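Home Talk > Laundry and Linen > Folding clothes on the bed: bad habit or good habit?

Thread started by liesbeth_j

liesbeth_j
6th December, 19:42

Good evening all. I have a small question and maybe it is a stupid one, but my husband and I do not agree, so I ask it here.

We moved in October to a flat of two rooms. There is no place any more for the big table where I always folded the washing. So now I take the duvet away, I leave only the sheet on the mattress, and I do all the folding on the bed. It goes quite well for trousers and towels. But with shirts and thin things I have trouble. The sheet moves together with the cloth, and when I pull one side straight, the other side gets wrinkles again. On the table I never had this.

Also the bed is low and after one basket my back is complaining.

The mattress is wide enough, it is more the softness that I think is the problem.

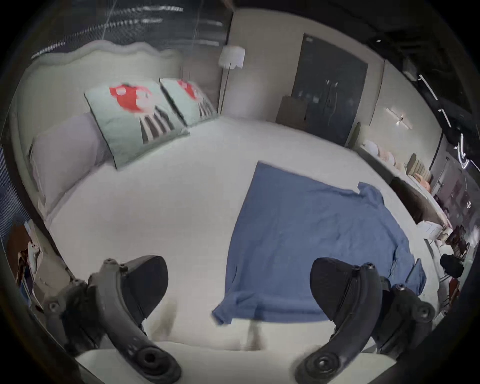

My folding place, with a blue one still to do

My questions are:
1. Does somebody know a good way to fold thin cotton on a soft surface?
2. Is it worth to buy a folding board, or is it only plastic that will stand behind the door?
3. My husband says that one must not put clean washing on a sheet where people slept. Is he right?

Thank you in advance.
Liesbeth

gaspard_g
Posts: 695

Hello Liesbeth. Your husband is right, I am sorry to say it. A sheet that was slept on is not a clean surface. I would never put my shirts on it. You iron, you fold, and then you lay the shirt where your feet were in the night? No.

Buy a wall table that folds down. I have one from De Smet in the corridor and it takes no place when it is closed.

priya_iw

I don't agree with Gaspard. If you sleep in clean pyjamas and you change the sheet each week, what is the danger? The shirt goes on your body afterwards and your body was in the same bed. My mother folded for six persons on her bed and we are all still alive.

For thin cotton: do not try to pull it straight from the sides. Hold it by the shoulders in the air, give it one strong shake, and let it come down slowly on the bed with the front side down. After this you only pass your flat hand from the middle to the outside, very lightly. If you push hard, the mattress goes down and the wrinkles come back, as you saw already.

And I must ask, where did you find the mint green cushions with the red figure? I like very much the stripes under it, and they look nice against a grey headboard.

gaspard_g

Six persons who are alive is not a proof of hygiene, Priya.

priya_iw

It is enough proof for me :)

svato_danko
Moderator

Please stay friendly, both.

Liesbeth, I folded for two years on a bed when I lived in a student room, and what helped me was a piece of hard board. I went to the wood shop and they cut it for me, and I put an old pillowcase around it. You lay it on the mattress, you fold on top, and when you have finished it goes under the bed. Then the sheet cannot move with the cloth, and the question of the clean sheet is also solved, so maybe your husband will be content.

About the folding board from the shops: I had the Juvari one. For T-shirts it is good and quick. For a shirt with long sleeves I find it slower than by hand, because the sleeves always come out at the side and you must put them back. My daughter uses it now for doll clothes.

gijs.michiels

I have the Nondia folding board and I am satisfied with it, also for long sleeves. You have to put the sleeves on the back first, before you close the first flap. In the instructions this is explained badly. I think many people give up at this point.

For the back: kneel on the floor on a cushion. It looks strange but then the mattress is at the height of a table. I do it like this with 31 work shirts every month (I keep them all until the same Sunday, I know, it is not a clever system).

svato_danko
Moderator

31 shirts on one Sunday! Gijs, you need a hobby.

gijs.michiels

This is my hobby.

liesbeth_j

Thank you for so many answers, I did not expect this.

Priya: the cushions were a present from my sister-in-law and there is no label on them, so I cannot say where she bought them. I will ask her. The headboard we took over from the people who lived in the flat before us. I was not sure about the wavy top but now I am used to it.

Svatopluk: the board with a pillowcase is a good idea, and I have an old shelf in the cellar which has perhaps the good size. I will measure it tomorrow.

Gaspard: I read your message to my husband and he was very pleased. I read him also the message of Priya and he was less pleased. For the wall table we have no free wall, the corridor has three doors and the electricity meter.

I tried already the shake in the air with two blouses. The first was a failure, it fell half on the floor. The second was much better than what I did before. Should the blouse be completely dry for this, or a little bit damp?

priya_iw

For me completely dry. If you fold it damp it can smell after some days in the cupboard, mostly in winter. If there are hard wrinkles, spray a little water, wait until it is dry, and then fold.

gaspard_g

On this point I agree with Priya. And for blouses I do not fold at all, I use hangers. The thin ones from Lullov take very little space on the bar.

liesbeth_j

Hangers would be nice but the wardrobe is already full with the coats. First I try the shelf from the cellar. If it is too heavy to lift every time, I will look at the board from Gijs.

gijs.michiels

If you take it, write me here and I will explain the sleeves step by step.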